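**Do I need to be a strong swimmer to join the Jurau open-water group?**

Nope! I could barely manage 12 lengths when I started. Anong Phetsri swam next to me the whole first month and never once hurried me along.

**How far do you go?**

The short loop is 800 meters. We do it twice if the lake's calm and everyone's still smiling. 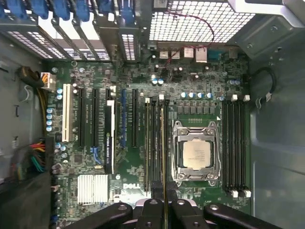 Waraporn does a longer one on her own, but please don't copy her until you've had a full season with us.

**Do I have to wear a wetsuit?**

Before June, yes. After that it's up to you — I keep mine on because I'm a wimp about cold water.

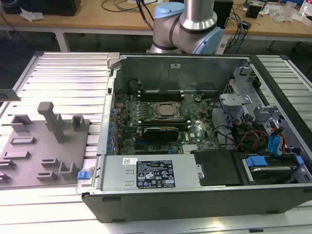
Bright caps are a must all year, though, and I've got spares in my bag.

**Can I race with you?**

Sure, we enter the Paltanberg swim every August (I came in 127th out of 178 last time and was thrilled). Ask Thanakorn for the entry form.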